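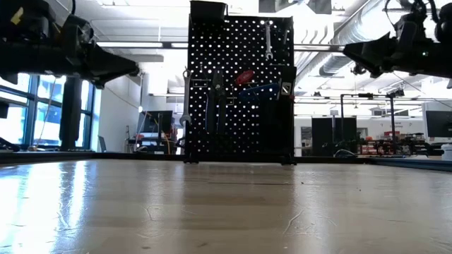 Shiny wood! The bright streaks on the left are ceiling lights, bouncing.

WHY ARE SOME THINGS SHINY?
Quick science for kids, by Aurora Vieira

Spoon. Puddle. Your teacher's shoes. All shiny. Now a brick, a sock, a slice of bread. Not shiny at all. How come?

Light first. It comes out of the sun or a lamp and goes in straight lines, super fast, until it hits something. Then it bounces off. Or gets soaked up. Or goes right through, like with a window. Mostly a mix.

You see stuff when light bounces off it and lands in your eye. No light, no seeing. Try finding your socks in a dark closet.

SMOOTH BOUNCE, MESSY BOUNCE

Throw a ball at a gym floor. Easy to guess where it goes, right? Now throw it at a pile of rocks. Could go anywhere! Could hit you in the nose. (Don't throw balls at rocks.)

Light does the same thing. On a smooth surface all the light that comes in together bounces off together, in the same direction. You get a bright patch, or even a picture, like in a mirror. On a rough surface the light goes off every which way. No bright patch. We call that "dull" or "matte."

And rough can be really, really tiny. Paper feels smooth but up close it's a tangle of little fibers, like a plate of spaghetti. So paper dosen't shine much. Unless it's magazine paper, which has a coating. More on coatings in a sec.

WHAT ABOUT WOOD?

Fresh cut wood is pretty dull. It's full of tiny tubes that used to carry water up the tree. Lots of little bumps and holes. Sand it and it gets smoother. Brush on some varnish, which goes on wet and fills in the low spots, then dries hard and clear. Now the top is flat and the light bounces neatly. Shiny!

Scratches mess it up. Each one is a little ditch, and light hitting the ditch goes off in a different direction. That's why old desks look cloudy in the spots where people lean on them.

COLORS

White light is all the colors mixed together. A red apple soaks up most of them and sends back mostly red. But look at the shiny spot on the apple. It's white! That light bounced off the very top of the skin and never went in far enough to lose its other colors. Gold and copper are different, their shine has a color in it. Metals are wierd like that.

TRY IT

You need: kitchen foil, a flashlight, a kind of dark room.

1. Tear off a piece of foil. Keep it flat.
2. Shine the flashlight on it, tilted, near a wall. Find the bright patch on the wall.
3. Crumple the foil up. Gently, so it won't rip.
4. Open it out and shine again.

What happened to the patch? Same foil, same light. Draw both.

Ifeoma Okonkwo tried it with the back of a spoon too. Go do that one next.

WORDS TO KNOW

Reflect: to bounce light back
Matte: not shiny
Varnish: a clear coat that dries hard

Next time: why is the sky blue?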